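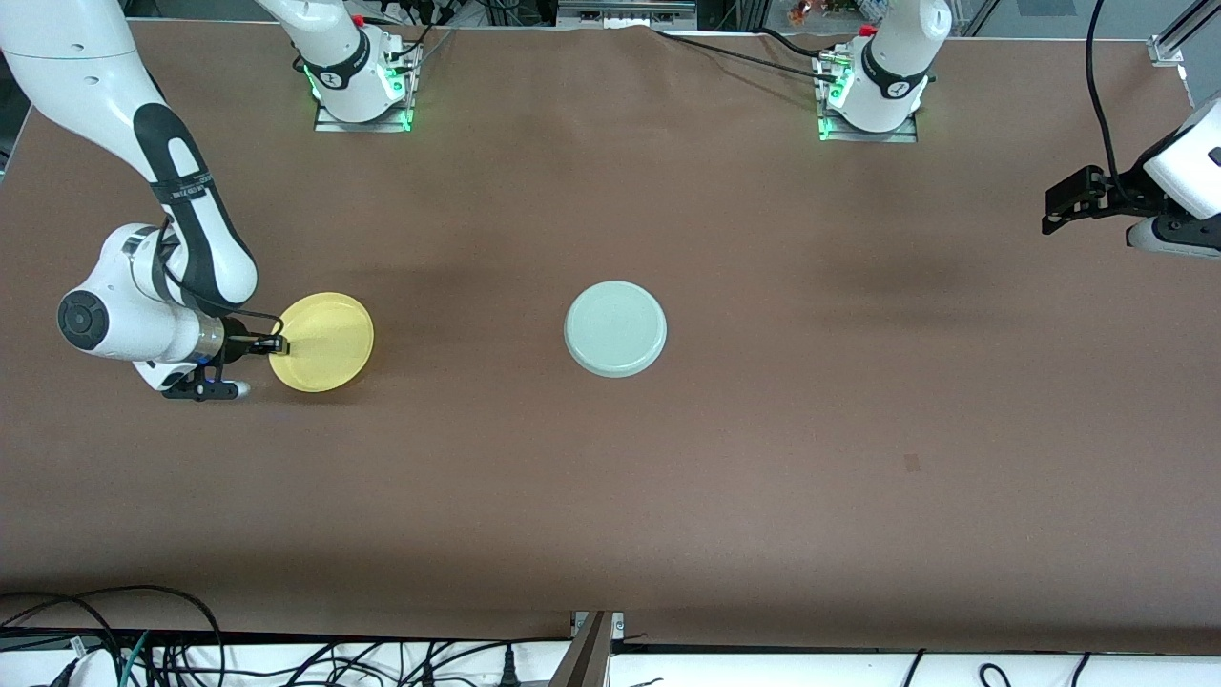
Two-arm workstation, Covley Kitchen Skills Room. The yellow plate is gripped at the rim; the pale green plate is not being touched.

Tips for Demonstrating Tableware Tasks by Remote Control

Prepared by Kamonchanok Duangkaew and reviewed by Mylene Umali for the Lomden Household Methods program. Last revised January 5, 2019.

These notes are intended for operators who guide the arms through ordinary kitchen work, such as stacking, sorting and setting out plates. They assume that the operator has completed the introductory session and is familiar with the Siriwan hand controllers.

Before recording

Clear the tabletop of everything that does not belong to the task. Wipe the surface and smooth the covering where it has lifted. Plates should lie flat, with enough room between them for an open gripper to come down without brushing a neighbour.

Choose plates of contrasting colour for a first set of demonstrations. Grey on grey is hard on the operator's eye and slows the work considerably. Shallow plates with a clear rim are preferred. Bowls and saucers are covered in the October supplement.

Check that the cables can follow the arms through their full reach. Bring both arms to the agreed starting position before each recording, and start the Flikow recorder only when they are at rest.

Gripping a plate

Approach from the side on which the arm is mounted. Bring the fingers to the height of the rim, open them fully, and advance until the rim sits well between them. Close slowly. A plate pinched at the very tips of the fingers will swivel when raised.

Pause briefly once the grip is closed. Raise the plate straight up by 6 cm before moving it sideways. If the far edge drags, set the plate down and begin again; such a recording should be marked as spoiled and not trimmed.

The idle arm should wait with its gripper open and well clear of the working area. Operators tend to let the second hand drift while concentrating on the first. Rest the unused controller on its stand if the task calls for one arm only.

Stacking

Lower the upper plate until it is level with the one beneath, then release. Do not drop it into place, even from a small height. Withdraw the fingers along the line by which they arrived.

Keeping a useful set

A single task may require up to 93 demonstrations. Vary the position of the plates between recordings, and exchange left for right at regular intervals. Work in periods of 40 minutes, with a change of operator after each.

Enter the task name, the operator's initials and the plate colours in the log before leaving the station. Chipped plates are to be placed in the bin marked 656 and reported at the service desk.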